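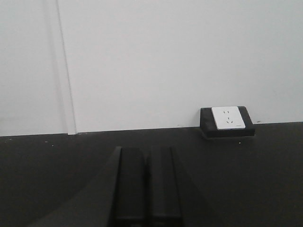
Ita Breathnach: Nope, I still don't buy that those two are over. She wore the green coat to the Plernitz premiere on Friday, the same one he gave her in season 2! You don't dig that out for a guy you've blocked.

puvton_fan11: Or she was cold? It's November lol. I love them both but people wear coats.

Ita Breathnach: Ok but he liked her post at 2 in the morning. I have the screenshot (yes I was awake, leave me alone).

mossyteacup: He likes everybody's posts. He liked my cousin's post about her new gutters. I met him once in line for the Correia show and he was sweet, but he's been pretty clear in interviews that he's single and wants people to stop asking.

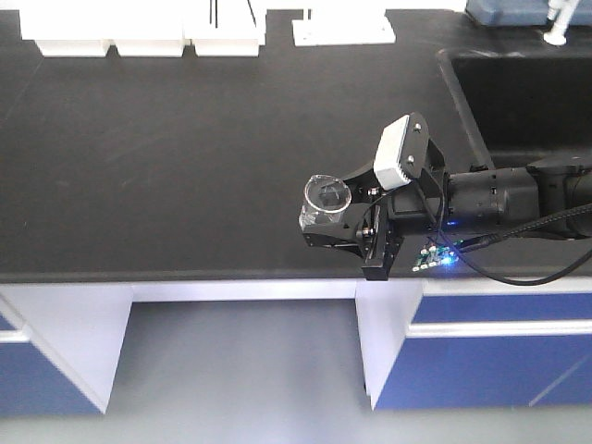
Clear plastic cup, held over the black bench.

puvton_fan11: Agree with mossy. Also the Nirura podcast thread has 300 replies picking apart one hug and it makes me kinda sad for her.

Ita Breathnach: Fine, I'll stop with the hug. I'm not giving up the coat though, it had the same missing button and everything.

mossyteacup: Wait, the missing button? Which side?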